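Community Help > Appliances and Automation > Kitchen and Break Room

Can a machine take over opening and restocking a staff refrigerator?

Posted by FacilitiesDesk_Kragh, 19th February

Our office at Kragh has two break rooms, and the refrigerators are restocked every evening by the cleaning contractor. Management has asked whether this task could be assigned to a humanoid robot before the contract is renewed in December. The work consists of opening the door, removing expired items and placing 12 bottles on the middle shelf. We would be grateful for replies from organizations that have looked into the matter. Sales literature is not required.

TrumiaBuildingServices

Our department reviewed this question last year and decided against it. The door was the main concern. A full-size refrigerator has a seal that resists at first and then releases suddenly, so the machine must pull firmly, keep its balance and step out of the path of the door. Reading a date on a crumpled package is a separate problem – we did not find a product that did so to our satisfaction. We kept the evening contractor.

Please also consider floor space. We would advise measuring the room before requesting any quotation, with the refrigerator door fully open.

hinex_ops

No. Buy a vending machine. Ours holds 580 items and has given us no trouble.

Fater Workplace Support

The previous reply is correct as far as it goes, but it does not address the removal of expired food. In our view the task should be divided. Placing identical bottles on a known shelf is a reasonable thing to ask of a machine under supervision. Sorting other people's lunches should remain with staff. We would also ask any supplier for 20 consecutive door openings on your own refrigerator – a prepared unit in a showroom tells you very little – and for a written statement of how power and data cables are to be kept off the walkway.

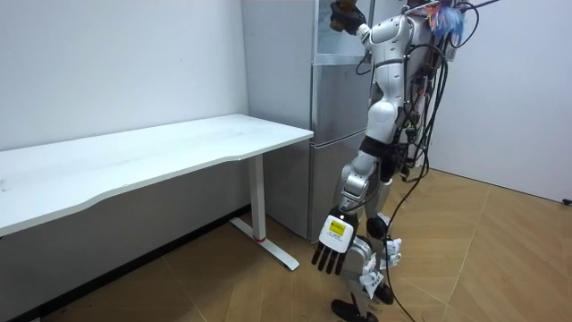

One hand at the upper part of the refrigerator, with cables running down to the floor.

Related topics
Robot vacuums and raised door thresholds
Loading a dishwasher by machine: current limits
Who is responsible for the break room refrigerator?
Cable covers for wood-look floors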